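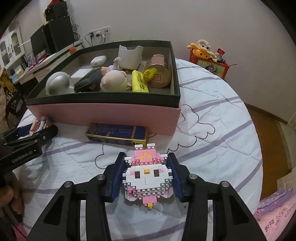

RESIDENTS' NEWS: HOME AND STORAGE

Small items and bedside storage: guidance for the new term

Residents of Gonddale House are reminded that the annual room review will take place in September, and that personal belongings should by then be kept in closed or open containers of a suitable size. The review covers all 288 study bedrooms, including the 11 rooms on the upper landing which were brought back into use last year.

Experience has shown that the greatest difficulty lies with small objects. Highlighters, earbuds cases, figurines and models built from studded bricks are easily mislaid on a bed or desk, and the Housing Office received some 300 enquiries about lost items in the past year. A single open box with an inner tray, such as the pink one with a green tray, will hold a good number of these things and may be lifted out of the way when bedding is changed.

Residents are asked to observe the following when filling a tray. Taller articles, such as canisters, should stand in the corners. Pens and markers should be capped and laid towards the front. Soft cases may be placed beside firmer objects. Brick-built figures are best put in last and should not be placed under anything heavy, as crowns, ears and other projecting parts tend to come away. Flat boxes may be stored separately in a drawer.

Storage boxes must not be left on window ledges or in corridors. Each resident may keep up to five boxes in the room, and any further boxes should be taken to the Gallagher Store on the ground floor, where shelf space is allocated by room number. Boxes should carry the resident's surname on the outer base.

Loose bricks found in the laundry or common rooms are held at reception for one term. Enquiries should be addressed to Róisín Ó Néill, Housing Office. Requests for additional shelving should be sent in writing to Carolina Tavares, Accommodation Manager.

Issued 15 January 2022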